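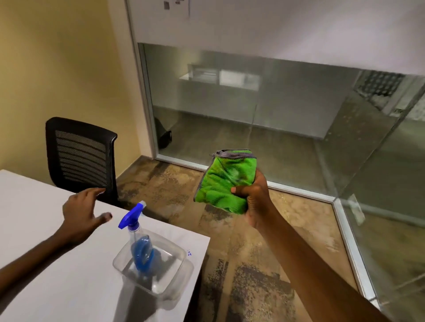 Section 8: Cleaning and care of the Nemard office partition

8.1 Before you start

Read this section once through. Most of the damage we see on returned panels came from cleaning, and a fair bit of it came from products that said "safe on all surfaces" on the label. Treat that claim the way you'd treat any other claim on a label.

You will need:
Two microfibre cloths, one for washing and one for drying
A bucket of lukewarm water
Plain dish soap, a small squirt
A soft brush for the bottom track

You do not need the Jalo Frame Care kit (part 1836). It is sold through the same dealers as the partition and you may be told it's required for the warranty. It isn't. We tried it beside soap and water on a demonstration wall and could not tell the two sides apart.

CAUTION: Do not use ammonia, bleach, oven cleaner or anything gritty on the metal profiles. Vinegar has a loyal following online. It will dull the finish if it sits, and it does sit, in the corners.

8.2 Glass and frame profiles

1. Close both doors and engage the floor bolt.
2. Brush loose grit out of the bottom track.
3. Wring the washing cloth until it no longer drips.
4. Wipe the glass from the top down. Circles, zigzags and figure eights have all been recommended to us, and we have seen no difference in the result.
5. Wipe the profiles along the grain of the finish, never across it.
6. Dry with the second cloth before moving to the next panel.

NOTE: If you prefer a spray, spray the cloth and leave the glass alone. Liquid that runs down a panel ends up in the lower seal, where it leaves a grey line that is hard to shift. 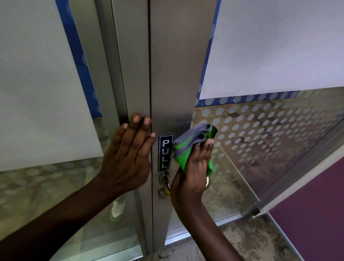
8.3 Seals and meeting edges

The rubber seals are described in the sales brochure as maintenance-free. They collect dust like everything else, and a dusty seal squeaks.

1. Open one door to 90 degrees.
2. Run a damp cloth down the full length of the seal. Do not pull on it.
3. Check that the seal is seated in its groove. Press any lifted part back with your thumb.
4. Leave the door open for 12 minutes before closing it.

If the seal has gone hard or split, replace it (part 847). Silicone spray will quiet it for a week or two, then hold twice the dirt. The Woldemariam profile takes a different seal, even though the colour and width look the same. Check the stamp on the top hinge before you order.

8.4 How often

The old edition of this guide said weekly. We can't find where that came from and suspect it was copied from a shower screen manual. Clean the handles and meeting edges when they look marked, and do the whole wall every month or so. A wall beside a kitchen will need more.

8.5 Coatings

Wastetti and other suppliers offer a clear coating meant to repel fingerprints. Before paying for it, ask to see a treated door that has been in daily use for at least nearly a year, and touch it. If you go ahead, follow the coating maker's instructions in place of 8.2, and keep the invoice. Coated panels are not covered for clouding under our warranty.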